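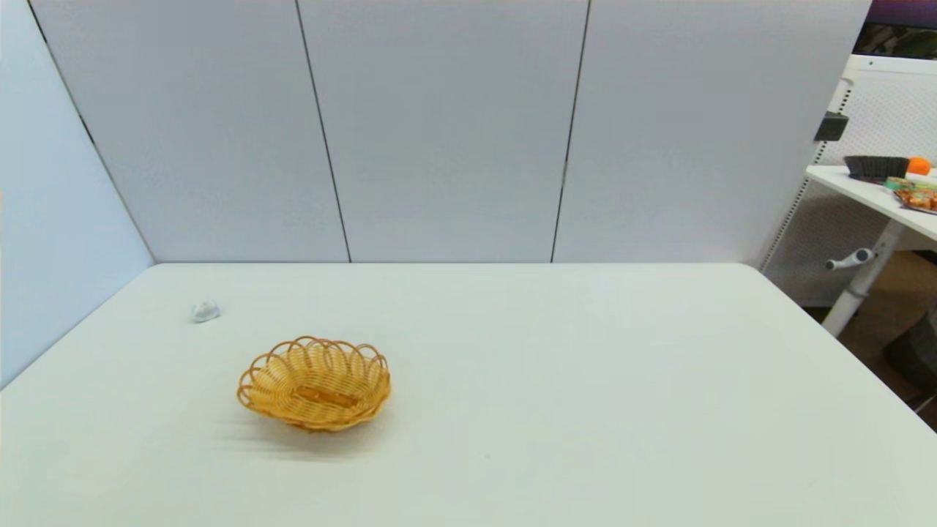
A small oval basket with a scalloped rim on one of the big white tables in the Mallberg Annex.

Basket swap returns to the annex, and this time there's room to put things down

If you came to last year's basket swap you'll remember the card tables. They wobbled, they were too small, and by lunchtime people were stacking willow on top of rattan on top of somebody's sandwich. I'm happy to report those days are over! The Mallberg Annex has new tables, big white ones, and the swap is back on Thursday with twice the elbow room.

I stopped by while the place was still being set up and the first thing I noticed was a little woven basket, golden tan, shallow as a soup bowl, with those open loops all the way around the rim. I have a weakness for that kind of edge. My grandmother kept her clothespins in one and I have never once seen a clothespin since without thinking of it. Against all that white tabletop it looked like something in a museum, only you're allowed to pick it up and turn it over, and I strongly recommend that you do.

Evangelia Lazaridis has run the swap from the beginning, back when it was six people in her garage on Rey Street with the door up. Last year 187 baskets came through. She keeps the tally in a green notebook and she will show it to you if you ask, or if you stand still long enough.

"I thought we'd get a few bread baskets and an Easter one," she told me. "Then a man brought a fish creel and a woman brought a cradle, and I realized I needed a bigger room."

The rules haven't changed much. Bring a basket, get a ticket, and trade the ticket for any basket on the tables. You can bring up to four. Anything woven counts – willow, rattan, seagrass, paper, even the plastic cord kind people used to make on porches in the seventies. No wire, and please no moldy ones. If yours has been living in the basement, give it a dry brushing and a day in the fresh air first. A few broken strands are fine as long as you say so on the tag.

The repair corner is the part I'm most excited about. Agathe Cordier will be there all afternoon with reed, an awl and a bucket of warm water, and she's going to teach a free beginner session at 2:30 on fixing a loose rim. I took her longer class in the spring and went home with something that looked like a bird's nest after a storm, but I did learn how to soak reed properly (not as long as you'd think) and how to tuck an end so that it doesn't poke you. She also showed us how to do a scalloped border, where you bend each spoke over into a loop and push it back down beside its neighbor. She makes it look like knitting. Mine looked like a fence.

There are 26 spots for the beginner session and the sign-up sheet is at the front desk of the annex. Tools are provided. If you have small pruning shears you like, bring them, because the loaner pairs are pretty stiff.

Dionysis Tzanetos is in charge of drop-offs. He'd like everyone to know that the side door on the parking lot is the one to use and that it opens at 9 in the morning, with swapping to start at 11. Last year people left baskets on the front steps overnight and a few of them got rained on. Tags are at the side door, so fill one out there with your first name, what the basket is made of if you know, and any story that goes with it. I read every single tag last year. The best one said "Held kittens, 1988."

Leftovers go to the Dilen Street thrift shop as usual, and the coffee can by the door is for donations toward the room. Last year's can came to $2,112, and that went into the fund for the tables. I asked Evangelia if she was pleased with them. She ran her hand along the edge of one and said she was going to be very strict about coffee cups.

So what am I bringing? I have a picnic hamper with one good hinge and an oval thing that I bought for rolls and have never put a roll in. I'd like to come home with something for the hall table, small, for keys and the mail nobody wants. I've told my husband it's a straight trade, two in and two out. He has heard that before, and he has offered to drive so that he can supervise the trunk.

The Basket Swap runs Thursday from 11 to 5 at the Mallberg Annex, 106 Wovitz Avenue. Admission is free. Parking is in the lot behind the building, with more on the street after the school pickup rush. If you can lend a hand with carrying in the morning or folding chairs at the end, leave your name with Dionysis at the side door. Kids are welcome, and there will be a paper-strip weaving activity for them from noon on.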